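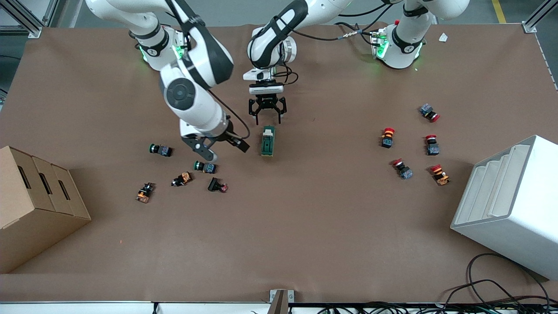 Ornov button-sorting runs: finger comparison

Hi, and thanks for picking this up! I put this set together while trying out two lots of parallel fingers, the Astus ones and the Godoy ones, on our two-armed cell. The parts are ordinary switchgear: green push buttons, orange and black ones, red emergency stops, plus a few awkward bits.

What you get

248 runs, split into 34 folders. Each folder has the overhead video, both wrist cameras and the joint log. Wrist video is 20 frames a second, and the Carkano controller logs a lot faster than that, so please line things up by timestamp and don't trust the row numbers (I did, and lost a Sunday to it).

What I made of the fingers

The emergency stops were easy with either set, as those mushroom caps are lovely to grab. The teal part with the copper terminals and the white connector was another matter! The Godoy fingers kept landing on the connector when I wanted the body, and I still go back and forth on whether that's the fingers or my approach angle.
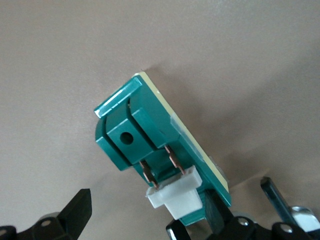

Known niggles

The right wrist camera was refocused part way through, so folders 1 to 20 look a bit softer. Grip force isn't calibrated between the two finger sets, so please don't compare those numbers directly. I'll fix that in the October update.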